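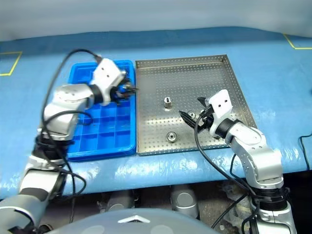
Sorting the Small Things: How Tanthorpe Rebuilt Its Parts Library

When the Tanthorpe Repair Library opened its doors in January, its shelves held 87 tools and almost no spare parts. Members could borrow a socket set for a week, but a missing washer or a worn belt still meant a trip out of town or an order by mail. The library now keeps over 1000 small parts on hand, and the way it stores them has drawn visits from similar groups across the region.

The collection began with a closure. Pasichnyk Hardware, a family business on the lower end of Mill Street, ended its retail trade and offered its remaining stock to the town. Much of it arrived in coffee cans and paper sacks, with labels that had faded or fallen off. Brass fittings were mixed with cabinet hinges. Lamp parts from three different decades shared a single crate.

The library first tried to sort the stock by type, as the store had done. Members found this hard to use. A person repairing a toaster does not always know the name of the part that has failed, and a drawer marked "retaining clips" is of little help. The present system is arranged by household object. There are sections for lamps, for faucets, for bicycles, and for sewing machines, with a general section for fasteners that belong everywhere.

Each section is reviewed at the end of the month. Parts that have not been requested in 17 months will move to a reserve room on the upper floor, where they remain available on request. The library does not discard parts that are no longer made. A set of porcelain switch knobs, of a pattern sold under the Runeo name, has already been used to restore the lighting in two houses on the square.

Funding remains modest. Household membership costs 10 dollars a year, and parts are given without charge, although members are asked to return any they do not use. A grant from the Rasus Fund covers rent and heating through next winter. The library has applied for a second grant to extend its evening hours – at present the counter closes at 5 p.m., before many working residents are home.

A printed guide to the collection is available at the counter and at the Tanthorpe town office. Donations of parts are accepted during opening hours and should be brought in closed containers, with the make and model of the original object written on the lid where it is known.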